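The Ripening Allowance

The claim arrived at the Votness office in a gray envelope and was assigned to the adjuster on the second floor, who handled fruit. It covered one refrigerated container, loaded in June, delivered to the Pidon terminal 17 days later. Declared contents: bananas, green, 900 cartons. Condition on arrival: disputed.

The adjuster read the file in the order in which it had been stapled. The shipper, Somboon, stated that the fruit had been held at the agreed temperature throughout. The buyer stated that it had been received at color stage five, where the contract called for stage two. The contract allowed a variance of one stage. Everything beyond that was payable, less the deductible, provided that the cause was mechanical.

A banana does not spoil in the way that meat spoils. It gives off a gas, and the gas instructs the other bananas. One ripe carton near the air return is enough to turn a container, and the log will show nothing unusual until the heat of the ripening itself begins to register. The adjuster had written this paragraph so often that it was kept as a template. 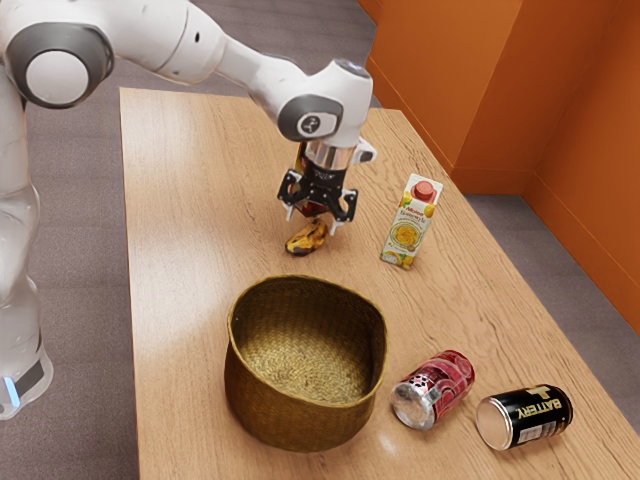
Zundora wrote back the same afternoon that the template was correct as far as it went, but that the insurer had no interest in gas, and would the adjuster please state whether the unit had failed, yes or no, by the end of the week.

The adjuster requested the temperature log. It ran to 2,165 readings. They were flat for eleven days, rose slightly on the twelfth, and went on rising. The refrigeration unit had worked harder each day to hold the air down, and it had very nearly managed. A machine that fails does not usually try harder first.

So the cause was in the fruit. Either a carton had been packed ripe, or the vents had been set wrong, and the vent setting was recorded on a form that had to be signed at the port of loading. The form was in the file. The box for the setting held a number that could be read as 15 or as 75, depending on how the clerk made the first digit.

The adjuster looked for other samples of the clerk's handwriting. There were two, both on the same form. The date had no ones or sevens in it. The container number had a seven, but the pen had skipped.
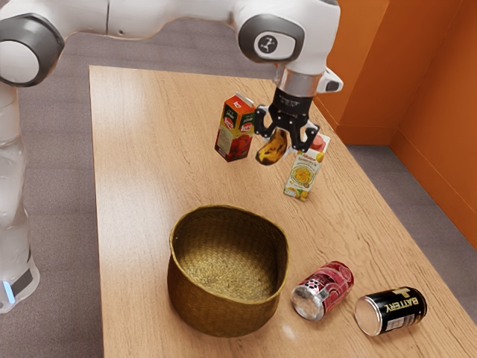 One banana over a wooden table.

At six the building's air handling shut down and the office became quiet. The adjuster stayed. A letter to the port would take a month and would be answered by a different clerk. A finding of mechanical failure would close the file by morning, and the sum was small enough that it would not be reviewed.

There was a bunch on the windowsill, bought on the way to work. It had been green at the stem then. The adjuster moved it away from the apples, considered it, and moved it back.

The report was finished shortly before nine. Under Cause it said: ripening of cargo, origin not determined. Under Mechanical Failure it said: no. Under Remarks, a field that was normally left empty, the adjuster entered the two possible vent settings, the smaller first, and a note that the original form should be kept. 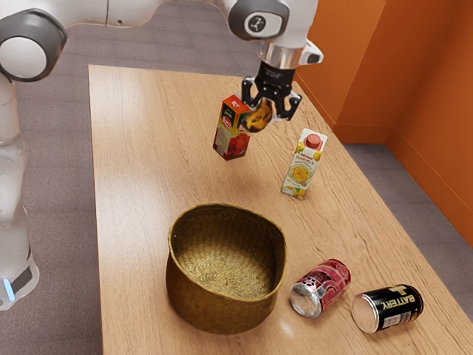

Tabletop with cartons, a basket and two cans.

Zundora acknowledged receipt in one line. The shipper appealed, and so did the buyer — on opposite grounds, in nearly identical language. Both appeals were stapled to the back of the file and sent down to the second floor, where the adjuster began again at the first page.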